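Clurkano Ceasefire Incident Table, README

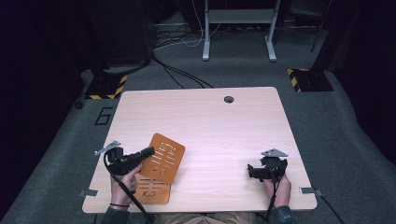

Two hand-held grippers and two orange stencil plates on a table.

Contents
The table lists 878 reported incidents along the Arkberg line, one row per incident, compiled from local press and radio bulletins. Coverage starts in April. Maintained by Edvin Tangen.

Columns
incident_id: integer, stable between releases
district: one of 32 names, spelled as in the Forsberg gazetteer
hour: local time, blank if not reported
type: shelling, small arms, drone, mine, other
killed_min, killed_max: lowest and highest figure in the sources
source_count: number of separate outlets

Known problems
Claims by either side about its own losses are kept but flagged in claim_party. Rows with a single source should not be used for totals. In 38 rows the district is inferred from the nearest village. Reports from Jomer before the road reopened are thin, and three of them may be duplicates.

Updates
Corrections are added as new rows with the old incident_id in the replaces column. Old rows are not deleted.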